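젤럼 하천 수질 조사 및 주민 측정망 사업 중간 진행 보고

제출처: 노바흐(Novach) 재단 지역환경 지원팀
사업 기간 중 보고 구간: 착수부터 2월 말까지

1. 요약

젤럼(Jellham) 하천 유역의 질산염과 인산염 농도를 한 해 동안 추적하는 본 사업은 현재 계획한 일정의 절반을 지났습니다. 보고 구간에 채수 220건을 마쳤고, 이 가운데 분석까지 끝난 것은 대부분 상류와 중류 지점의 시료입니다. 하류 지점은 겨울철 수위가 높아 접근이 어려웠던 날이 많아 분석이 한 달가량 밀려 있습니다. 예산은 승인된 항목 안에서 집행하고 있으며 항목 간 전용은 한 건을 요청드립니다(6항 참조). 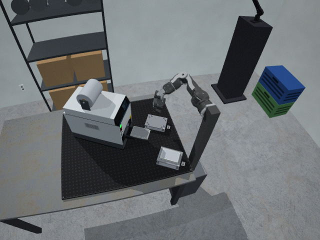 작성 타이나 단타스(Tainá Dantas), 현장조사 담당
검토 와르트 코펀스(Ward Coppens)
젤럼 하천 사업 사무국

2. 채수 진행 상황

채수는 격주 화요일 오전에 합니다. 출발은 오전 7시이고 상류의 옛 물방앗간 다리에서 시작해 하류의 판베이크(Van Beek) 수문까지 내려옵니다. 착수 당시에는 차량 한 대로 전 구간을 돌았으나 마지막 지점에 도착하는 시각이 오후로 넘어가는 일이 잦아, 12월부터 상류 조와 하류 조로 나누었습니다. 나눈 뒤에는 두 조 모두 정오 전에 채수를 마치고 있습니다.

지점 두 곳은 위치를 옮겼습니다. 목장 진입로 옆 지점은 둑이 무너져 사람이 내려설 수 없게 되었고, 같은 물줄기의 70미터 위쪽으로 올렸습니다. 두 위치 사이에는 유입되는 지류나 배수관이 없음을 걸어서 확인했으므로 이전 자료와 이어서 보아도 무리가 없다고 판단합니다. 다른 한 곳은 마을 배수로가 합쳐지는 지점인데, 합류 직후에는 물이 잘 섞이지 않아 좌안과 우안의 값이 크게 달랐습니다. 합류부에서 충분히 내려온 인도교 밑으로 옮겼고, 이전 위치에서 얻은 값은 보고서 본문 그래프에서 빼고 부록에만 싣겠습니다.

시료병은 1000밀리리터 폴리에틸렌 병을 씁니다. 착수 때 구입한 병 중 일부가 뚜껑 안쪽 패킹이 헐거워 운반 중에 샜고, 공급업체에서 전량 교환해 주었습니다. 샌 병의 시료는 폐기했으며 위의 채수 건수에 넣지 않았습니다.

3. 분석과 자료 품질

영양염류 분석은 계약대로 외부 분석실에 맡기고 있습니다. 수온, 전기전도도, 용존산소는 현장에서 바로 잽니다. 현장 측정기의 용존산소 센서가 1월 중순부터 낮은 값을 내는 경향이 있어 점검한 결과 막 표면이 손상되어 있었습니다. 막을 교체하고 두 점 교정을 다시 했습니다. 해당 기간의 용존산소 값에는 주의 표시를 달아 두었고 월별 평균 계산에서는 제외했습니다.

분석실에서 결과가 돌아오는 데 걸리는 시간은 들쭉날쭉합니다. 빠를 때는 한 주 안에 오지만 연말에는 거의 한 달이 걸렸습니다. 분석실 측과 협의하여 3월부터는 접수일을 미리 정해 두고 그날에 맞춰 보내기로 했습니다.

중복 시료는 매회 한 지점에서 채취합니다. 지금까지 중복 시료 사이의 차이는 질산염에서는 작았고 인산염에서는 비가 온 뒤에 커졌습니다. 흙탕물이 심한 날에는 여과 시점의 차이가 영향을 주는 것으로 보고, 2월부터 여과를 현장에서 마치도록 절차를 바꾸었습니다. 바뀐 절차로 얻은 자료가 아직 적어 효과를 말씀드리기는 이릅니다.

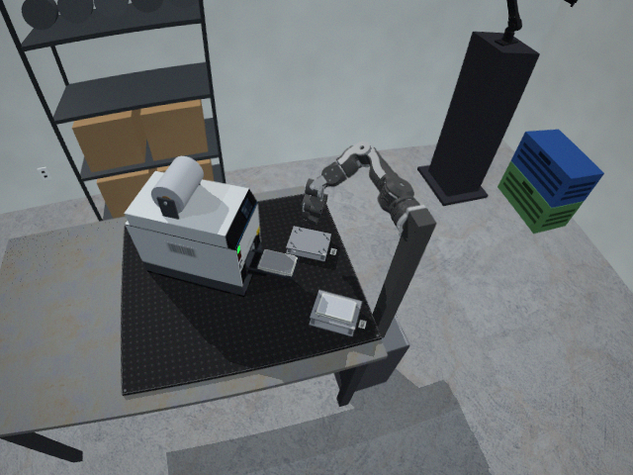

자료는 매회 채수가 끝난 주의 금요일까지 공유 폴더에 올리고, 종이 야장은 스캔해서 같은 폴더에 둡니다. 1월 이전 야장 일부에는 채수 시각이 빠져 있었습니다. 차량 운행 기록으로 시각을 복원할 수 있는 것은 복원했고, 그렇지 못한 것은 빈칸으로 두었습니다. 추정값을 채워 넣지는 않았습니다. 새 야장에는 시각 칸을 지점명 바로 옆으로 옮겼으며 이후 누락은 없습니다.

4. 잠정 결과

상류 지점의 질산염 농도는 가을 내내 낮고 변동이 적었습니다. 중류로 내려오면서 농도가 오르는데, 상승 폭이 가장 큰 구간은 경작지가 하천 양쪽에 붙어 있는 곳입니다. 11월의 큰비 직후 채수에서 가장 높은 값이 나왔고, 그다음 채수에서는 평소 수준으로 돌아왔습니다. 한 번의 강우로 일반화할 수는 없으나 봄철 시비기 자료와 비교할 기준점은 마련되었습니다.

인산염은 양상이 다릅니다. 경작지 구간보다 마을 배수로 합류 뒤에서 더 뚜렷하게 오르고, 강수와 관계없이 일정하게 높은 편입니다. 오래된 정화조의 영향일 수 있다는 의견이 주민 설명회에서도 나왔습니다. 현재 자료만으로는 원인을 가릴 수 없으며, 배수로 안쪽에 보조 지점 한 곳을 두어 4월부터 함께 채수할 계획입니다.

하류 지점은 분석이 끝난 시료가 적어 이번 보고에서 해석하지 않습니다.

5. 주민 측정망

주민 측정망은 하천변에 사는 가구가 간이 시험지로 집 근처 물을 직접 재고 결과를 보내는 부분입니다. 모집 공고를 낸 뒤 신청이 예상보다 늦게 들어왔습니다. 마을 소식지보다 학교 가정통신문을 통한 신청이 많았고, 두 번째 공고는 학교를 중심으로 냈습니다. 목표는 90가구이고 보고 시점에 등록을 마친 가구는 70가구입니다.

교육은 저녁 시간에 마을회관에서 진행했습니다. 시험지 색을 읽는 법에서 사람마다 차이가 컸습니다. 특히 실내 전등 아래에서 읽으면 낮은 농도 구간의 색을 구분하기 어렵다는 의견이 여러 번 나와, 안내문에 낮에 창가나 바깥에서 읽으라는 문장을 넣었습니다. 큰 글씨로 인쇄한 색상표도 따로 만들어 원하는 가구에 드렸습니다. 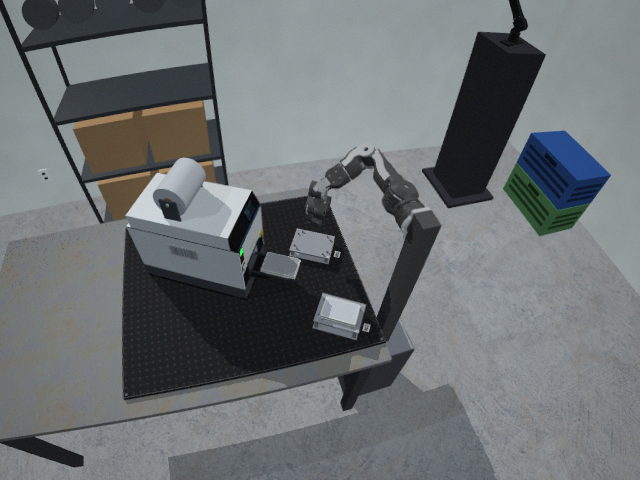 결과 제출은 문자와 종이 엽서를 모두 받습니다. 처음에는 웹 양식만 열어 두었는데 고령 가구의 제출률이 낮아 엽서를 추가했습니다. 엽서는 입력에 손이 더 가지만 지금은 전체 제출의 상당 부분을 차지하므로 계속 유지하겠습니다. 주민이 보낸 값은 사업의 공식 수질 자료와 합치지 않고 별도 지도에 표시합니다. 이 지도는 부리르스카(Vurirska) 시범 사업에서 쓰던 서식을 넘겨받아 지명과 범례만 고쳤습니다.

토지 소유주 한 분이 출입 허가를 거두어 들이셨습니다. 이유를 여쭈어 보니 채수 날 울타리 문이 열려 있어 양이 나간 일이 있었다고 합니다. 저희 쪽 기록으로는 누가 문을 열어 두었는지 확인되지 않았으나, 사과드리고 앞으로 방문 전날 연락을 드리기로 했습니다. 허가는 2월에 다시 받았고 그사이 해당 지점은 한 차례 채수를 걸렀습니다.

6. 예산

인건비와 분석비는 계획대로 나가고 있습니다. 차량 유지비는 조를 나눈 뒤로 늘어 연말까지 가면 배정액을 넘길 것으로 보입니다. 반면 교육 장소 임차비는 마을회관을 무료로 쓰게 되어 거의 쓰지 않았습니다. 임차비 잔액을 차량 유지비로 돌리는 것을 승인해 주시기 바랍니다. 총액은 변하지 않습니다. 용존산소 센서의 막 교체 비용은 소모품비로 처리했습니다.

7. 다음 구간 계획

3월에는 밀린 하류 시료의 분석을 먼저 끝냅니다. 4월에 배수로 안쪽 보조 지점을 열고, 시비기에는 비가 온 다음 날 추가 채수를 두 번 실시합니다. 주민 측정망은 남은 가구 모집을 마치는 대로 두 번째 교육을 엽니다. 초여름에는 주민 설명회에서 상류와 중류 결과를 먼저 공개할 예정이며, 발표 자료 초안은 공개 전에 재단으로 보내 드리겠습니다.

인산염 분석 절차 변경에 관한 기술 메모와 지점별 자료표는 별첨으로 제출합니다. 전용 승인 여부는 단타스에게 회신해 주시면 됩니다.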